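Evaluation of the Jerer Wrist Tracking Kit for Household Task Recording
Interim Progress Report to the Rulthorpe Fund
Reporting period ending August
Prepared by Peiyu Cheng, Project Lead, with Weidong Mao, Data and Instrumentation

1. Purpose of this report

The Rulthorpe Fund supports a comparative review of wearable recording kits that may be used to teach household robots by human demonstration. This report covers the second stage of the award, in which the Jerer kit was used in furnished homes. It sets out the work completed, the condition of the equipment, the results available to date, and the decisions requested from the Fund before the final stage begins.

The first stage, carried out on the bench at our Cekeston office, was described in the previous report. Its findings on marker print quality and strap sizing are not repeated.

2. Work completed

Recording took place in homes made available under the participant agreement approved at the start of the award. The task list was drawn from the Fund's original call and concentrates on tidying and storage: putting small items into containers, closing and opening lids, folding light textiles, and moving objects between floor and shelf. The project recorded 1,639 demonstrations during the period. Of these, 557 belong to the container and lid group, which was given priority at the Fund's request.

The container work uses a clear storage box with a separate lid and a small set of toys chosen for differences in shape and size. Participants work seated or kneeling at floor level, as people commonly do when clearing up after children. Each participant wears a tracked strap on both wrists together with the head camera, and receives only a short spoken instruction before starting. 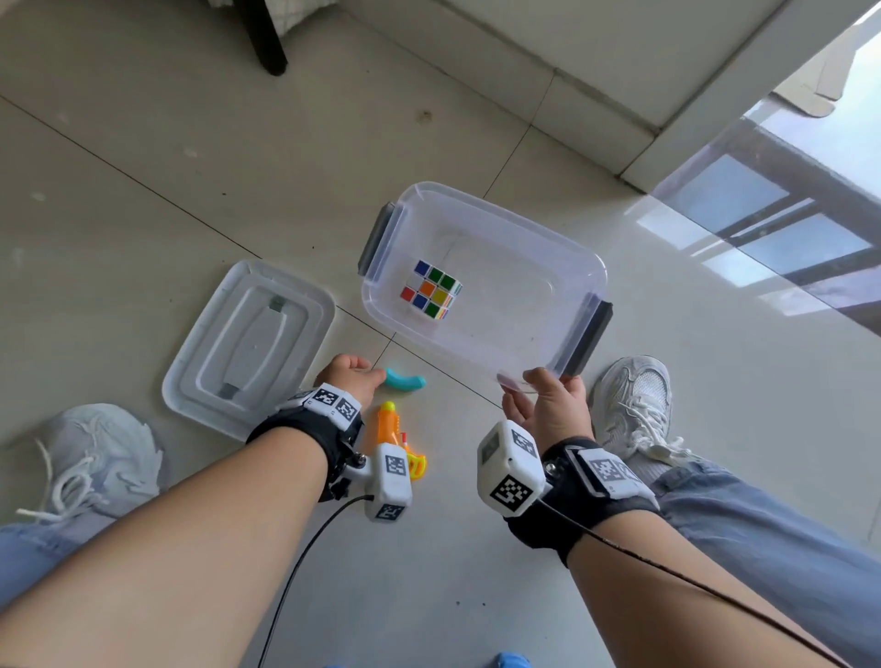 Figure 1. Container task at floor level, with the Jerer wrist units worn on both arms and the lid set down beside the box.

Floor-level work has proved to be a useful test of the kit. The arms are extended and low, the hands turn frequently, and the wrist markers are seen from angles that did not arise at the bench. Glossy tile and large windows also produce reflections, which the supplier's setup guide mentions only briefly. We have recorded the floor type and the main light source for every home so that their effect can be reported separately.

3. Performance of the kit

3.1 Tracking

Tracking of the wrist units was satisfactory in most recordings. Because each unit carries marker patterns on several faces, the software was usually able to recover the wrist position when one face turned away from the head camera. Losses were concentrated in two situations: when one forearm passed over the other, and when strong window light fell directly on a marker face. Mr. Mao's review found that short losses could be filled without affecting the usable record. Longer losses could not, and those demonstrations have been set aside.

3.2 Comfort and fit

Participants generally accepted the straps after a few minutes. The left and right units differ in layout, and several participants asked for help identifying which was which. We have since attached cloth labels to the inside of the straps. Smaller wrists remain a difficulty. On the tightest setting the housing can still shift when the hand is turned palm-up, and the wrist position must then be calibrated again.

3.3 Cabling

The thin cables that run back along the forearm are the weakest part of the kit as supplied. We replaced 11 cables during the period, nearly all of which had failed near the connector. Jerer has supplied replacements without charge and has offered a clip to relieve strain at that point. The clip arrived too late for proper testing, and we make no claim for it in this report.

3.4 Two-handed tasks

Handling a lid with both hands is the most demanding item on the task list. The hands must hold the lid at an angle, bring it over the box, and align it before the latches can be used. During this movement the lid may come between the camera and the fingers. The wrist record is therefore especially valuable, and it was on this item that we saw the clearest difference between the Jerer kit and the Qiu kit reviewed last year. The Qiu kit places a single marker on the back of each wrist and lost position more often under the same instructions. A full comparison will follow once both sets have been scored by the same reviewers.
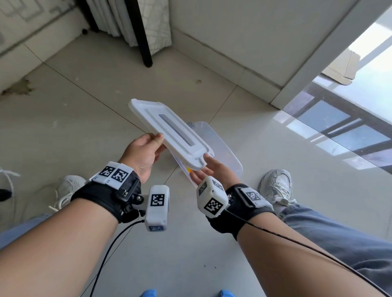 4. Data handling and review

All recordings are copied to the project server on the day they are made and checked by a second member of staff. The check confirms that both wrist streams are present, that the camera and wrist clocks agree, and that no faces or personal papers appear. Recordings that fail the privacy check are deleted and are not counted in the totals given above.

Review is slower than planned. Each demonstration is divided into stages such as reach, grasp, place and release, and reviewers have disagreed more than expected on where a reach ends and a grasp begins. Ms. Cheng has issued a revised guide with worked cases, and agreement has improved in the sets reviewed since. The backlog stands at over 40 hours of footage. We expect to clear it before the final report, provided that the part-time reviewer post is extended as requested below.

5. Budget and schedule

Spending is within the approved total. Travel costs were lower than forecast because most homes were close to Cekeston, while reviewer hours were higher. We have not moved funds between budget lines and will not do so without written consent.

The schedule has slipped by three weeks, mainly on account of the review backlog. Recording itself is complete except for the textile tasks, which were held back while the cable replacements were in transit.

6. Decisions requested

The Fund is asked to approve the following:

Extension of the part-time reviewer post to the end of the final stage, using the underspend on travel.

Purchase of one additional pair of Jerer wrist units in the small size, so that the fit problem described in section 3.2 can be examined directly.

A revised delivery date for the comparison with the Qiu kit, three weeks later than the date in the award letter.

Questions on the recordings or the scoring guide may be addressed to Mr. Mao. Questions on the budget should be sent to Ms. Cheng.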